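Chapter 4

The Contestant's Side of the Game Show

Somewhere right now a person is standing in a kitchen, shouting an answer at a television. They're right, too! The contestant on the screen has gone blank, the clock is running, and the answer seems so easy from the couch. Almost everyone who watches quiz shows has had this feeling, and it is a wonderful place to begin, for it raises the question this chapter is built around: what changes when you move from one side of the screen to the other?

In Chapter 3 we looked at game shows from the producer's chair. We saw how a format gets sold, how a set is planned, and why a half-hour program may take most of an afternoon to tape. Now we cross the studio floor and stand behind the podium. It's my favorite part of the whole course, and I hope you'll see why.

We will follow one program most of the way through. Kikex is a word-and-trivia show taped at the Flivov studio, with two players, four rounds, and a buzzer that locks you out for a moment if you press it too early. Players move through a qualifying test of 50 questions, a short phone call, and a practice game before they ever see the real stage. Of every 200 people who take the test, 30 are invited to play the practice game. Think about that as you read. The viewers at home see only the very end of a long line. 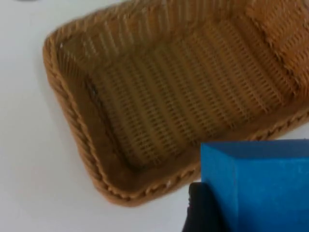 Figure 4.1 A woven basket, seen from above.

Casting is where the chapter starts. Knowing a lot helps, of course, but casting teams are putting on a show, and they listen for other things as well. Does the player speak up? Do they keep the game moving, and can they laugh when a guess goes badly wrong? You'll read parts of three practice games and try your own hand at choosing a pair of players (expect to disagree with your classmates, and enjoy it).

Next comes the buzzer. Players who have been on Kikex talk about it more than any other subject, and they have strong views! Some press with the thumb, some with the first finger, and some listen to the host's breathing to guess when the question will end. We'll look at timing, at nerves, and at how a player who knows fewer answers can still win the night.

The last section turns to the weeks after the taping. An episode taped in November might not air until spring, and until then the players must keep the result to themselves. After it airs, there may be messages from old schoolmates, a call from the local paper, or an invitation to host trivia night. We'll compare Kikex with Utura, a team quiz whose winners come back for a second season, and ask how a returning player becomes a familiar face.

Before You Read

Watch one full episode of any quiz show with a pencil in hand. Mark each question you could have answered, then mark only those you could have answered before the buzzer sounded. Bring both totals to class.

Key Terms

casting call, lockout, practice game, air date, returning champion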